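### 3.2 Gathering the grasps

I'll be frank that this part of the work was mostly waiting. We let the arm try its luck in a bin of coloured bars and logged every attempt, good or bad, as one example for the learner. The set we call Mrema holds 495 attempts, gathered over 9 sessions at our Clumham workshop.

Between attempts we left the bars wherever they had landed — a bar lying flat against a slope or tucked up beside a wall is just the sort of thing the learner needs to see (and the sort of thing my first hand-written rules were hopeless at!).
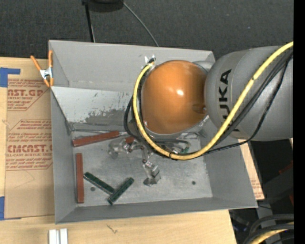 *Montserrat Urquijo, Clumham, July 2018*

**Figure 2.** The KUKA arm reaching into the metal bin, with reddish-brown and dark green bars inside.

Each example pairs a view of the bin with the pose we sent to the gripper and a simple yes or no for the lift. I marked the doubtful lifts by hand, and threw out 12 where the log had stopped early; those aren't in the total. We then split what was left by session, so that Jidier, our grasp scorer, never got tested on a pile it had half seen already. I'd tried a random split first and the scores looked lovely — far too lovely, as Section 4 shows.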